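**탕비실 정리 자동화 견적, 이 금액이 맞나요?**

**분류컨베이어** · 오전 10시

안녕하세요, 눈팅만 하다가 처음 글 써봅니다. 저희는 공유오피스 라운지를 4개 지점 운영하는데요, 내년 예산에 양팔 로봇을 넣어보자는 얘기가 나와서 제가 덜컥 담당이 됐어요 ㅠㅠ 시키려는 일은 단순합니다. 티백 골라서 통에 채우기, 다 쓴 건 따로 빼기, 테이블 위 치우기. 사람이 하면 별것도 아닌데 지점마다 매일 하려니 은근히 시간을 잡아먹더라고요.

견적은 두 군데서 받았습니다. Clornerlow는 양팔 본체에 그리퍼까지 한 세트 9천만 원, 유지보수 별도. Fendevholm은 월 900만 원 렌탈인데 최소 계약이 2년이에요. 렌탈이 편해 보이긴 하는데 계산기 두드려보니 손이 떨리네요.

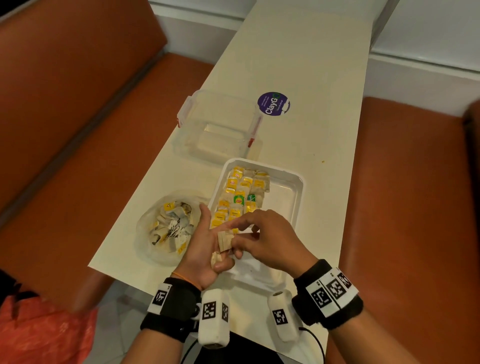 제일 걱정되는 건 티백입니다. 얇고, 실도 달려 있고, 여러 개를 겹쳐 쥐면 하나만 떼어내기가 까다롭잖아요. 두 업체 다 "학습시키면 됩니다"라고만 하고 실제로 되는 걸 보여준 적은 없어요. 이런 얇은 물건 다뤄보신 분 계시면 그리퍼 예산을 얼마나 따로 잡아야 하는지 좀 알려주세요!

---

**납땜하는곰** · 오전 11시

> Fendevholm은 월 900만 원 렌탈인데

2년이면 2억이 넘어요. 그 돈이면 Clornerlow 두 세트 사고도 남습니다. 저라면 일단 한 세트만 사서 한 지점에서 굴려봅니다. 네 지점에 한꺼번에 넣는 건 말리고 싶네요.

---

**예산방어전** · 오후 1시

저는 윗분이랑 생각이 달라요. 구매하면 고장 났을 때 전부 우리 몫이거든요. 예전에 Prelstead 중고 팔을 샀다가 손목 모듈 하나 나가서 두 달을 세워둔 적이 있습니다. 렌탈은 비싸도 교체 장비가 오니까요. 계약서에 교체 기한이 며칠인지 꼭 보세요, 그게 빠져 있으면 렌탈할 이유가 없어요.

---

**납땜하는곰** · 오후 1시

중고랑 새 장비를 같이 놓고 보시면 안 되죠 ㅎㅎ 새 건 보증이 있는데요. 교체 기한 확인하라는 말씀은 동의합니다.

---

**실밥제거중** · 오후 3시

티백 얘기만 할게요. 저희는 종이 포장재 쪽인데 본체보다 손끝에 돈이 더 자주 들어갔어요. 평행 그리퍼 기본형으로는 겹친 종이를 거의 못 뗐고, Chmielewska 소프트 핑거로 바꾸고 나서야 좀 됐습니다. 소모품이라 교체분도 예산에 넣으셔야 해요. 그리고 실이 제일 골치입니다. 다른 티백 실이랑 엉키면 딸려 올라와요. 계약 전에 쓰시는 티백을 한 박스 보내고 데모 영상을 달라고 하세요. 새것 말고 다 쓴 것도 꼭 같이요.

---

**분류컨베이어** · 오후 4시

와, 다들 감사합니다! 소모품은 생각도 못 했네요. 예산표에 손끝이랑 교체분 줄을 따로 만들었고, 두 업체에 티백 보낼 테니 데모 해달라고 메일 넣었어요. Fendevholm에는 교체 기한도 같이 물어봤습니다. 구매냐 렌탈이냐는 답 오는 거 보고 다시 올릴게요.

---

**예산방어전** · 오후 4시

데모 영상은 편집 안 한 원본 속도로 달라고 하세요. 배속 걸린 거 받으면 처리량 계산이 다 틀어집니다.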